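Automation at Work: What Changes for the People Who Stay
Project report, Work and Technology module
Recep Akyol
14/12/2025

Why this topic

My uncle packed boxes for years and then one May his line got two robot arms and he got a tablet. He still has the job. That's kind of the whole question for me, what is the job now. So I looked at one workplace, Brorent, they sort and repack toy parts for other companies. Small place. 16 people on the floor.

What I did

Two visits plus a short paper survey. 9 people answered. Also talked to the shift lead and one person from Demard, who set up the arms. Wanted to do a third visit but ran out of time, exams.

What the work was before

Sorting by hand at long tables. Everybody did everything. One worker said she could do 300 bags on a good shift and talk the whole time. The talking came up a lot, more than I expected. Pay was the same for everyone except the shift lead.

What it is now

The arms are still learning the easy picks, so people set out the parts, watch, reset, set out again. When a grip goes wrong somebody steps in. The hand sorting tables are still there but fewer people at them. Three new tasks nobody had before:

- laying out blocks for the arms
- writing down failed picks
- cleaning and checking the grippers at end of shift

The last one is supposed to take a few minutes. Two people wrote in the survey that it takes longer and is not counted in there hours. The shift lead said it is counted. I could not settle this.

The arms' station and the blocks they work with:
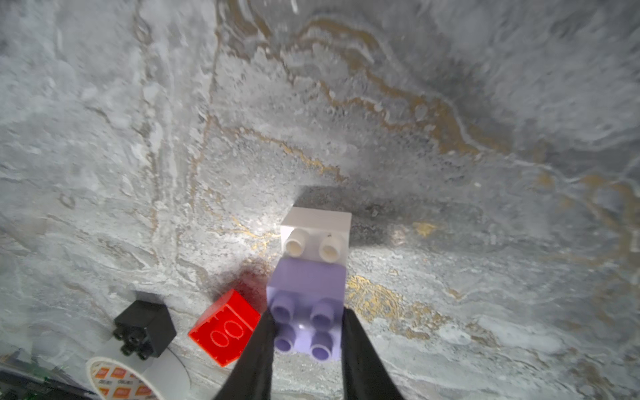
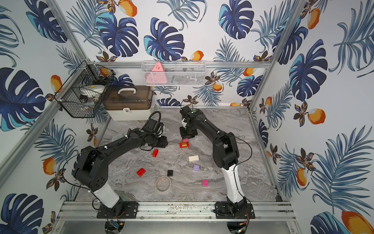
What people said

Mostly mixed. Backs and wrists feel better, six of the nine said this. Boredom is worse. "Before I was tired, now I am sleepy" is the quote I liked best. Older workers were less worried about losing the job then I thought, the younger ones were more worried. Maybe because the younger ones are on short contracts, I didn't ask that directly and should have.

Training was one afternoon. Most wanted more. One man asked to learn how to change the settings himself and was told to call Demard, so now he calls Demard. He was pretty annoyed about it.

Problems with my report

Small sample. The survey question about stress was badly worded (two questions in one) so I left it out. The manager was in the room for one of the talks. Also I only saw day shift, nights could be different.

What I think

Nobody was fired while I was there but two people left and were not replaced, so the number went down anyway. I think the checking work should be paid as skilled work, and logging failed picks needs real time on the schedule. Training should include the settings at least for those who ask.

Survey form is in the appendix, answers typed up by me, names taken out.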